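What became of the walking vouchers

I have been meaning to write this since April, when the council's report on the Planda scheme finally landed on the website, tucked under a heading so dull that I nearly scrolled past it with my toast in the other hand. Some of you will remember Planda. It was the walking programme for the over-fifties, the one with the green posters in the surgery and the vouchers you could spend at the leisure centre if you clocked up enough steps. I joined in the first week and I was very fond of it, so please read what follows as coming from a friend of the thing.

The report was written by the council's own auditors and it runs to 68 pages, a good many of them taken up with tables. I read it over two evenings and a rather long train journey. The short version is that the council bought 300 swimming and gym passes in advance, at a discount, and handed out only 45 of them before they expired. The rest went nowhere. They sat in a drawer, or whatever the computer version of a drawer is, and when the year was up the money was gone.

Now, I did the maths on my own two feet that winter (and it was a wet one, you'll recall) and I never did get my pass. I had walked far enough. I had the message telling me so, with a little picture of a trophy! But to claim it you had to go to the leisure centre between ten and noon with a printed letter, and the letter had to come from Findov, the firm running the scheme, and Findov would only post it if your surgery had ticked a box. My surgery hadn't ticked the box. I rang them, and a very patient receptionist called Judite Vieira told me she had never been shown where the box was.
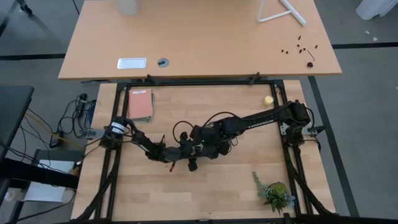

Catarina Matos
Writer, walker and keeper of this blog

So when I read in the report that "uptake was lower than forecast", I did put my cup down rather hard. People wanted those passes. My neighbour Necati Kaplan wanted his so much that he went to the leisure centre three times, and he has a bad hip and it's two buses each way. He'd have been in that pool every morning if they had let him.

What bothers me more than the lost passes is the part on page 41, which I had to read again on the way home. Before the scheme started, someone in public health had asked for a trial at one surgery, to see how the claiming would work. It was turned down on grounds of time. I can understand being in a hurry, and I do know that these things have to be spent by a certain date or the money goes back, but a month at one surgery would have shown up that missing box before the posters had gone to the printer.

I wrote to our councillor, Henrique Cordeiro, and I'll say for him that he replied the same afternoon, and at length. He says the next scheme will have passes paid for as they are used, and that people will be able to claim by telephone. He also says there will be a proper check of the surgeries beforehand. I asked whether those of us who qualified last time might still have our swim, and he has promised to find out. I've heard nothing yet, but he did sound as if he meant it.

In the meantime a few of us still meet by the bandstand at half past nine and go round the lake, then back along the canal if the path isn't flooded. There are no trophies and no letters. Zübeyde Gündoğdu brings a flask and usually those sesame biscuits, and we would be very glad of more company. If you also earned a pass and never had it, do leave a comment below with the name of your surgery, and I'll add you to the list I'm sending to Mr Cordeiro.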